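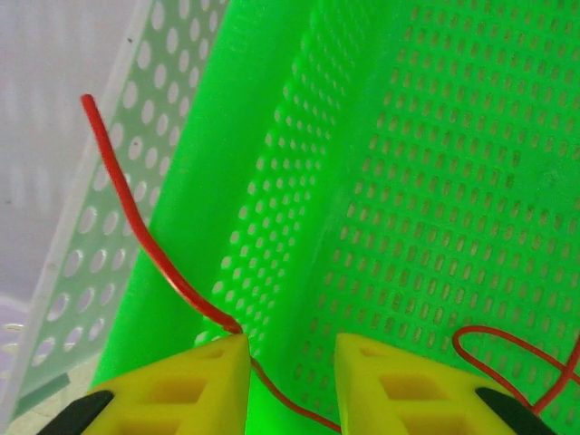
Part 3: Setting Up Your Crime Fiction Shelf in Wovo

OK, you've got Wovo installed and you've made an account, so now comes the fun bit. I read a lot of mysteries in translation and a lot of long series, and this is the set-up I use myself. You can follow it exactly or pick the parts you like. I've got 776 books in mine at this point (I know, I know) and it still opens quickly on my old laptop.

Before you start

Have a few of your books within reach. Five is plenty for a first go. Try to include at least two from the same series, or step 4 won't make much sense.

Caution: If you're bringing in a list from another reading tracker, do that first and come back here. Importing afterward wipes any shelf order you've set by hand. I lost a whole November evening to this.

3.1 Making the shelf

1. From the main page, choose New Shelf and type a name. Mine is called Crime, because I'm imaginative.

2. Set the shelf type to Series. The default is Loose, which sorts everything by title and will scatter your detectives all over the place.

3. Add your first book by typing the title or the ISBN. Check the edition before you hit Save! British and American printings of the same mystery sometimes have completely different titles, and Wovo treats them as two books unless you link them (see 3.3).

4. Add the second book from the same series. Wovo will ask if you want to group them. Say yes, then pick an order: Published, Story or Mine.

Note: I use Published for nearly everything. The Drornville books are my exception. Book 5 in that series goes back to the inspector's first year on the job, and I've met readers who swear you should start there. I think they're wrong and that it spoils the business with the brother, but if you agree with them, choose Story.

5. Press Done. Your shelf now shows the series as a stack with a little number on it. Click the stack to fan it out.

3.2 Writing your first review card

Every book gets a card on the back, and the card is where I spend most of my time.

1. Open a book and choose Card.

2. Fill in the top line. You get 20 words, and it counts them as you type. I use it for what I'd tell a friend in the checkout line, such as "Slow start, great harbor chase, skip the epilogue."

3. Write the longer part underneath. There's no limit here, and I do go on.

4. Turn on the Spoiler Fold for anything past the midpoint. Select the text and press Fold. Anyone you share the card with sees a gray bar until they click it.

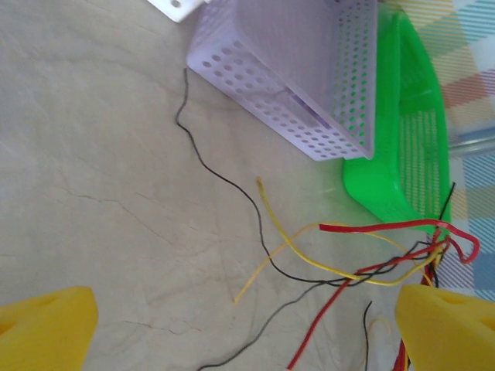 5. Choose a mood tag if you want one. The built-in set is a bit thin for crime (Cozy, Dark, Funny and a couple more), so I added my own: Rainy, Bureaucratic and Everybody Lies. To add a tag, type it in the box and press Enter.

Caution: Don't paste straight from a word processor. Curly quotes come through fine but italics vanish, and if you're the sort of person who puts book titles in italics you'll be fixing them one at a time. Paste as plain text and add the italics in Wovo.

3.3 Linking editions and translations

This one took me the longest to figure out, so go easy on yourself. My example is Kotian, a police novel I own twice: once in the older translation, and once in the newer one by Tahira Awan, who gives the dialogue so much more snap that I reread the whole thing in a weekend.

1. Add both editions as separate books.

2. Open the one you want as your main copy and choose Link Edition.

3. Pick the other edition from the list. If it doesn't appear, the author's name is probably spelled differently on the two records. Fix the spelling, save and try again.

4. Decide whether the cards are Shared or Separate. For translations I'd go with Separate every time, so you can grumble about one and rave about the other.

Note: Linked editions count as one book in your yearly total. You can change this under Settings, then Counting. (I did. I read it twice, I'm taking the credit.)

3.4 If something looks off

The series is out of order: open the stack, choose Order, and check that it hasn't flipped back to Published. Adding a new book by ISBN sometimes does that.

A short story collection won't join the series: give it a half number. Graleck has a collection that falls between the third and fourth novels, and I have it down as 3.5, which works perfectly.

The fold shows as open to other people: save the card again after folding. The first save only keeps the text.

Once your shelf looks right, go on to Part 4 to share it with your book club.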